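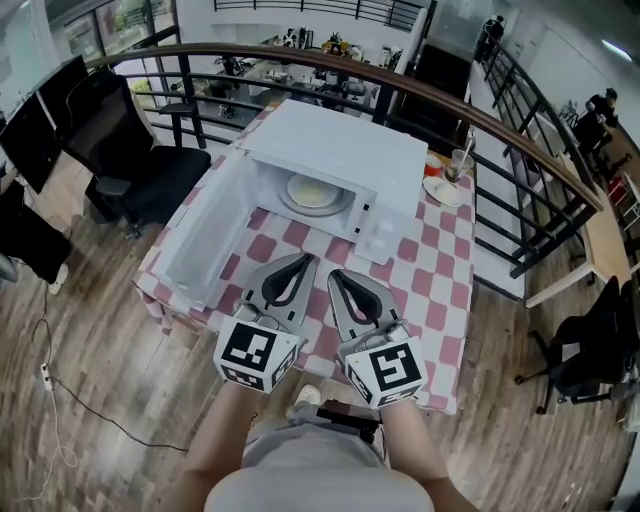 Fantasy Football — IDP Leagues
Sun 5 January
By Américo Sequeira
4 min read

Last week of our season is in the books, so I'm putting my notes on scoring in one thread. I play in one league with individual defensive players and two without. The IDP one is called Stalleck and has 11 teams. The odd number means a bye every week. I'll get to that.

First, the tackle problem. We gave a full point for solo tackles and a full point for assists too. That was left over from when the league started and I never changed it. It turned every decent inside linebacker into a star and made cornerbacks close to useless.

By December the top nine defensive scorers in our league were all linebackers. I had no corner on my roster I would have started if the rules didn't make me.

What I want for next season: solo tackle 1, assist 0.5, sack 3, interception 4, forced fumble 3, fumble recovery 2, pass defended 1.5. Touchdowns stay at 6. Safeties stay at 2.

I reran our lineups with those numbers. Linebackers still lead but the gap closes a lot. Pass rushers move up the most. Corners move up some, mainly the ones who get thrown at all day.

That last part bothers people. A corner who is so good that quarterbacks avoid him scores nothing. A corner who gets picked on racks up tackles and pass breakups. I don't have a fix for it. You draft for volume and live with it.

Assists also depend on who is keeping the stats. Some home crews hand them out on every pile and some hardly at all. Cutting them to half a point cuts that noise in half too. Best argument for the change, if you ask me.

Now the bye. With 11 teams somebody sits every week. We settled it by having that team play against the league median score. Triệu hated this and lost both of his. He'd like it noted that he would have beaten four teams in the league in the second one. Noted.

We've talked about adding a twelfth team. Jokinska has a cousin who wants in but he has never played IDP. I'd let him in. The waiver wire is thin enough already though, and one more roster makes it thinner.

Trades. There were two all season. One was a backup safety for a kicker. In a league where everyone's roster looks the same there's nothing to trade. If scoring spreads the value over more positions I think we see more deals. That's a guess.

My own team, Karness, finished fifth. I scored 324 more points than the team that finished fourth and still ended up behind them on record. Head to head does that. I'm not asking for total points to decide the standings, but I would like the last playoff spot to go by points.

What went wrong for me: I took a linebacker too early and then held him through an ankle injury for five weeks. We only have one injured spot. He sat on my bench while I lost a useful strong safety to the wire.

So, second proposal: two injured spots. Only for players listed out, no questionable tags. I checked and the site lets the commissioner set this.

What went right: streaming defensive ends. I picked one every week by looking at which offensive lines were missing a tackle. It worked more often than it didn't. About a third of my sacks came from guys who were on the wire on Tuesday night.

Week 18 is a mess and we should never play it again. Starters sat and backups played half the snaps — our final came down to a special teams tackle by a player neither manager had heard of before that morning. Move the final to Week 17.

If a manager wants to keep playing into Week 18, run a side pot. Pick a fresh lineup, best score wins, doesn't touch the standings.

Draft order. We used last year's finish in reverse, which paid one guy for quitting in November. I'd go with a random draw between the teams that missed the playoffs, then the playoff teams in reverse order. Teams that leave an empty lineup slot two weeks in a row drop to the back.

Position labels are the last thing. The site lists some edge rushers as linebackers and some as linemen, and it changed one of them mid-season. Under the new sack scoring that matters more. I want us to lock the labels on draft day and ignore any change after that.

The full list then: half point assists, bigger sacks and picks, two injured spots, final in Week 17, last playoff spot by points, locked labels. Each one gets its own vote. Seven of 11 passes it.

Vote goes up in the league chat once I've typed it out. If you have another proposal send it to me before then — after that it waits until summer. Same buy-in as last year.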